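Last updated: May

Automation in Practice, Handout 3
Notes to accompany the visit to the Mimance demonstration room

These notes cover the parts of the visit that will be needed for the written report. Read section 2 beforehand. The host on the day is Yiran Deng, who runs the handling bench and will take questions at the end of each run.

1. Arrangements

Meet at the side entrance at 9.45. The group is limited to 16 and will be split in two at the door. One half starts at the handling bench, the other at the Fludolix filling line, and the halves change over after the break. Closed shoes are required on the filling line. Bags stay in the cloakroom.

2. Terms used during the visit

Approach pose: the position and orientation of the hand immediately before the fingers begin to close.

Rim grasp: a grasp in which one or more fingers enter an open vessel and the thumb opposes them from outside. The load is carried by the wall of the vessel.

Wrap grasp: a grasp in which the fingers pass round the outside of the object. It needs clearance on all sides and a diameter within the span of the hand.

Nesting error: the removal of two or more items from a stack when one was intended, or the removal of none.

3. The filling line

The line is a conventional fixed installation. Every container arrives at a known place and at a known time, and the gripper has a single opening width. Note the cycle time and where the sensors are mounted. The Moson controller logs each stop with a code, and a sheet of the codes will be handed out on site.

4. The handling bench

The bench deals with the opposite case – mixed tableware, set out by hand, with no fixture. The Meng planner selects an approach pose from a stored set of 13 and adjusts it to the object.
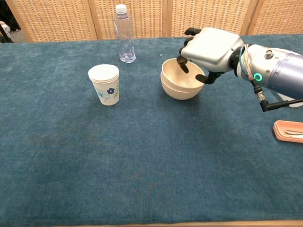 Nested items are the hardest class on the bench, as the hand must separate two surfaces that lie very close together. With the two cream bowls, the black fingers dip inside the upper one while the thumb is held lower, towards the right side. The rim of the lower bowl shows just beneath the upper rim, and that gap is the margin available to the thumb. Paper cups in a stack present the same problem with a thinner wall, which may deform before it slips.

5. For the report

Compare the two stations in no more than 10 paragraphs. State for each what is fixed in advance and what is decided during the run. Sketch one rim grasp, marking the contact points and the direction of the forces. Record any nesting error you see, with the object concerned and the approach pose if it was announced.

Reports go in the tray outside the teaching office by 4 p.m. on the closing date given in the module guide.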